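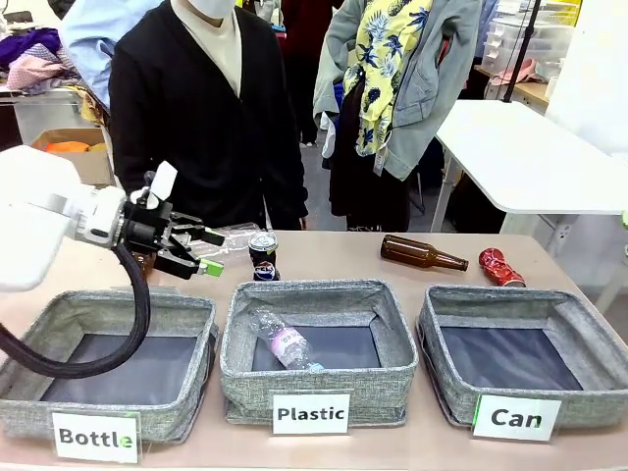 Clear plastic bottle, with the three grey bins along the front of the table.

Windcombe kerbside recycling weights: README

One row per collection round, 342 rows, 26 streets. Weights come from Zusetti's lorry scales and are in kilos. I would not trust the glass column. Van der Merwe Road reports the same figure for 31 rounds, and I doubt any street drinks that steadily. Blank means missing, supposedly.
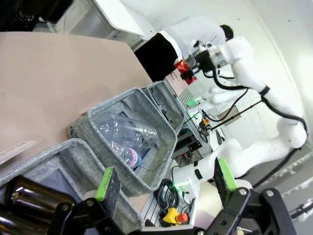 Page last changed: 18 Mar 2021

The "recycling rate" field was worked out by Tikari, who have not shared the sum. Leave it alone until they do.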